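Griretti Builds Vegetable Handling Set for Kitchen Arm

Griretti has passed the halfway mark in recording examples for a learning system meant to sort and place fresh produce. 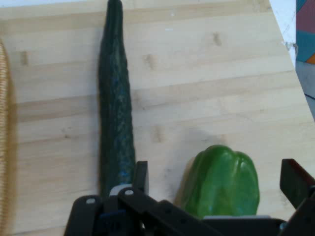 The target is 2,000 demonstrations, of which nearly 200 will be held back for testing. Each one is driven by hand by an operator and stored with joint positions, finger opening and a wrist view. The work began in January at the company's Brennan site.

Mairéad Buckley, who leads data collection, said produce was chosen for its uneven shapes. Cucumbers and bell peppers share a board in many of the runs, and the operator is told which item to pick only when recording starts. "If the layout gives away the answer, the model learns the layout," she said.

Items are moved between runs and replaced when the skin softens. Failed grasps are kept and labeled — an early set of 142 runs left them out, and the model trained on it had no means of recovering from a slip. That set has been retired.

Eight operators share the recording shifts. Cormac Conneely, who checks the logs, said differences in driving style show up mostly in approach speed, and that runs with long pauses are trimmed before training.

The control software comes from Sevasetti. Griretti has not said whether the recordings will be released outside the two companies. Training on the full set is due to start in June.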